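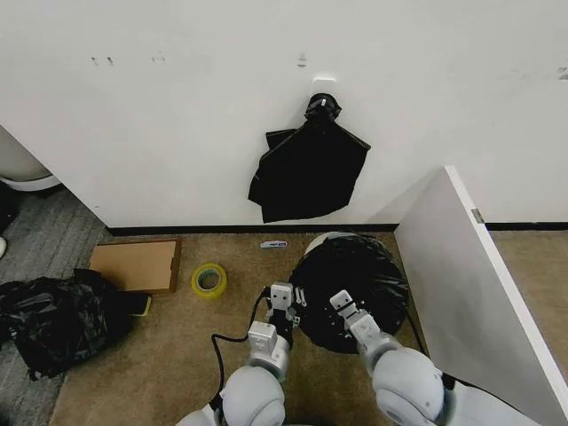
Kidwood Film Society – Members' Forum

Thread: Is So-yul Ma really worth that much??

popcornpending
Saw one of those net worth sites claiming So-yul Ma is sitting on $48 million. I love her to bits (seen Iltar 2 times at the theatre, cried both times) but come on, where would that come from? She's done mostly indies!

reelgrump
They make it up. One site copies another and then it's gospel. My favourite had her at $600,000 at the top of the page and $48 million in the box at the side.

Shinfan_yyc
Bit harsh, grump. She produced Shin as well as starring in it, and producers get a cut of the back end. That was a proper hit.

reelgrump
A hit on 350 screens. I liked it too, but back end on a film that size buys you a nice house and a new car.

Shinfan_yyc
You're forgetting the Ondotden series! Streaming money is a whole different animal. My cousin did sound on a much smaller show and even the supporting cast were doing very nicely.

popcornpending
Ooh, forgot she was in Ondotden. Okay, I'd believe ten. Still not 48.

lozenge
Does it matter? I'd sooner argue about why she wasn't nominated for Iltar. Criminal.

reelgrump
She wasn't nominated because the last half hour is a slog. Sorry.

popcornpending
Grump!! Take that back. The ferry bit is the best thing she's ever done.

lozenge
We could put it on again in December and settle this. I'll bring the shortbread.

Shinfan_yyc
I'm in, but only if we do Shin first.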